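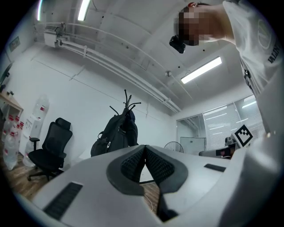

Cludbridge Street Lettering is a small collection of typed-up transcriptions of words found out and about in the town of Cludbridge: shop signs, bus shelters, bakery bags, parcel labels and a good many shirts. I started it because I love looking at lettering and because my notebooks were getting out of hand, and it has grown a fair bit since then (thank you to everyone who kept sending things in!). Clothing is the trickiest part by a long way. Dark letters running up the side of a white T-shirt, beginning VALIN and then carrying on who knows where, go into the file as VALIN followed by a plus sign, and we don't guess at the rest. A faint gray round logo gets the word "emblem" in the notes column and nothing more.

What you get

There is one plain text file, entries.txt, with one entry per line and tabs between the columns. The columns are the text as read, the kind of surface, the direction it runs, the color of the letters, and notes. I did think long and hard about using something fancier, but my aunt opens these files on a very old laptop and I'd like her to go on being able to. The folder called jevitville holds 100 extra entries from a weekend in Jevitville back in May. They are nearly all cafe menus and they are in rather a different style, so please look them over before mixing them in with the rest.

How to read the entries

Capitals are kept as they appear on the thing itself. A plus sign means the word goes on but couldn't be read. A question mark means one letter is in doubt, and two question marks mean I'd had a go, put it aside, come back after lunch and still couldn't settle it. Direction is either "across", "up", "down" or "round", the last one being mostly for coffee lids and jar tops.

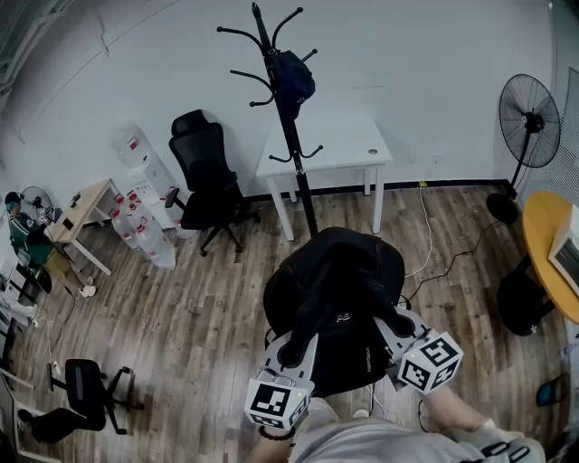
Small white "AS" logo on a black backpack. Surface: bag. Direction: across.

Very short entries like that one are welcome, by the way. Two letters is plenty. Please don't look up the brand and fill in the full name, however tempting it is, as we only want what can be read.

Known problems

Entries from the Dondent market are heavy on fruit and vegetable signs, and the spelling is the stallholders' own. I have left every bit of it alone. The Nautiyal spelling list, which I use for checking, doesn't know most local place names and will complain about them at length.

Sending things in

Up to 20 entries at a time is lovely. More than that and I fall behind and feel bad about it. Put them in a plain text file with your name at the top, if you'd like to be thanked.

Looked after by Pei-shan Choi. Last tidied 7th June.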